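Open day at Orkik, April

Pineo is the sort of town where the bus driver asks why you're getting off. I got off for the Orkik open day: a robotics company in a former dairy, doors open from noon, coffee free, robots promised. About 50 of us stood in the yard until somebody found the key.

First stop on the tour was the sorting table.

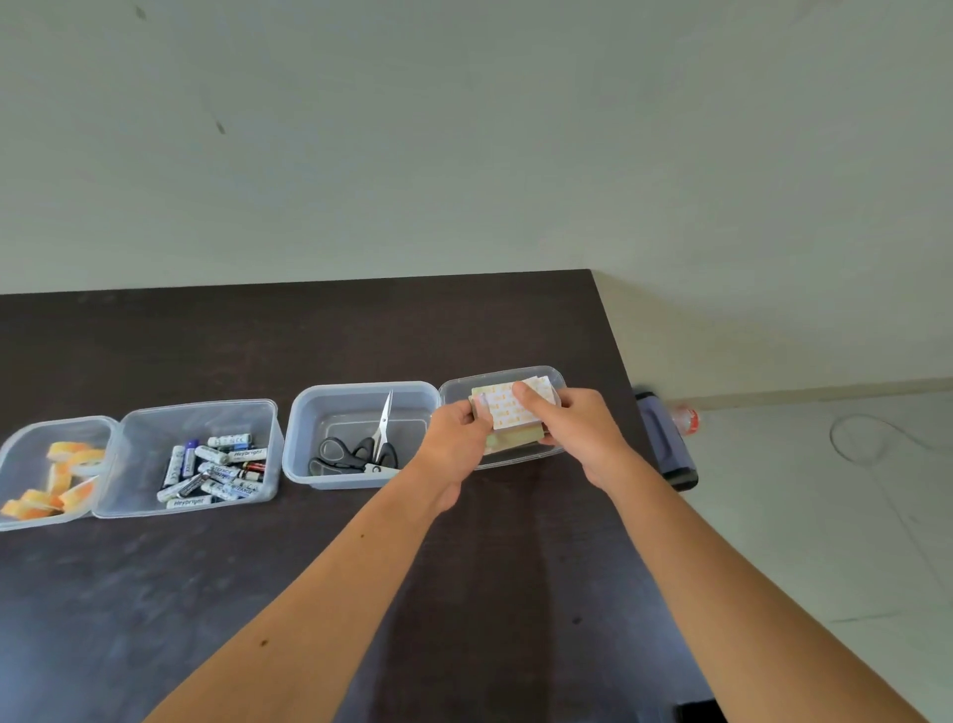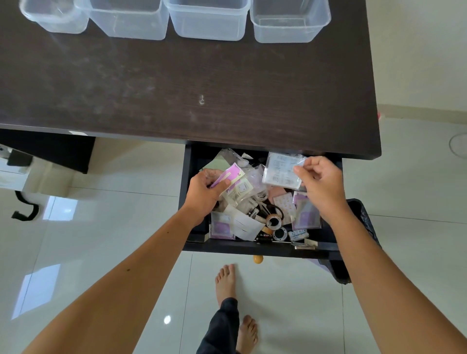 Page last changed: April, after the bus times turned out to be wrong

I had come for robots and got drawer tidying. Orkik wants a machine that can deal with a household drawer, and the machine has to learn from people, so people sort small things into clear plastic containers while a camera looks on from head height. Batteries in one, tape in another, scissors by themselves. Our guide called this "the manipulation curriculum." My mother called it Saturday chores, and she had no funding.

I will admit I stayed longer than I meant to. The drawer is wonderful. Packets, tape, a hair tie, stray batteries: I have the same one at home, and so did everybody standing near me, judging by how quiet they went. A man in a cycling helmet wanted to know whether the robot would be able to tell a dead battery from a good one. No, said the guide. Neither can we, said the man, and he seemed pleased with that.

The target, according to a poster in the hallway, is 200 sorting sessions before the summer break. They were at 187. I asked what happens at 200 and was told there would be cake, and then a new target.

After that we were walked over to the old cold store to meet Jõgi, the robot all this is for. Jõgi has two arms, a base on wheels and a sticker asking you not to lean on it. It was given a roll of tape and an empty box. It considered the tape for long enough that a small child sat down on the floor. Then it picked the tape up, carried it over the box with great ceremony, and let go slightly to the left. There was applause anyway. The second try went in, to less applause, which seemed unfair. On the third it took hold of the box and would not give it back, and an engineer came out with a laptop.

In the questions part we learned that the grippers are the expensive bit, that thin things like paper and plastic bags are much harder than they look, and that the software underneath is called Zuvotine. I thought I had misheard and that this was something for the stomach. The leaflet confirms the spelling. It does not say what it means, and the guide said the name was there before she was.

Visitors could also have a go at steering an arm with a pair of handles. The line for this was long and mostly under ten years old. I got one turn and knocked over a paper cup I was supposed to be picking up. The girl behind me stacked 4 of them and was offered a T-shirt. I was offered a leaflet, which I already had.

Practical notes for anyone going next year. Go to the sorting table early, before the school groups. The coffee is free but it runs out by two, and the machine in the lobby takes coins only. Wear a sweater for the cold store, which has kept its old habits. Parking is behind the building, on gravel. The last bus back leaves at 5:40 from the far side of the road, whatever the sign says.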